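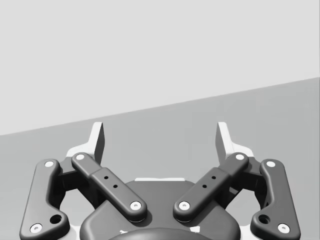
A grasping method trained entirely in simulation has carried over to a real gripper with few failures, the Noment robotics group in Prarnotley reported on 25 June 2020. The work looks at how a two-fingered hand should judge the moment to close when its only view comes from behind its own wrist. In the simulated version of that view, the open fingertips stand over a plain grey surface with a pale backdrop behind it, and the linkages take up much of the lower half. The group kept the background bare for the first stage of training, so the software learned where its own fingers were before any objects were added.

The controller then practised on 1,354 simulated objects. In tests on the real arm it made 1,090 attempts at picking up household items it had not met before, and 74 of them failed. Most of the failures involved thin items lying flat, such as rulers and envelopes.

An earlier version, trained with cluttered backgrounds from the start, failed more often and sometimes treated its own fingertips as part of the object - a fault the group had spent much of last year trying to fix.

Kastent, which builds sorting equipment, paid for the arm used in the tests. The Escobedo warehouse will host a longer trial in August, with a target of 1,000 picks per shift. The group plans to release the training code once that trial is finished.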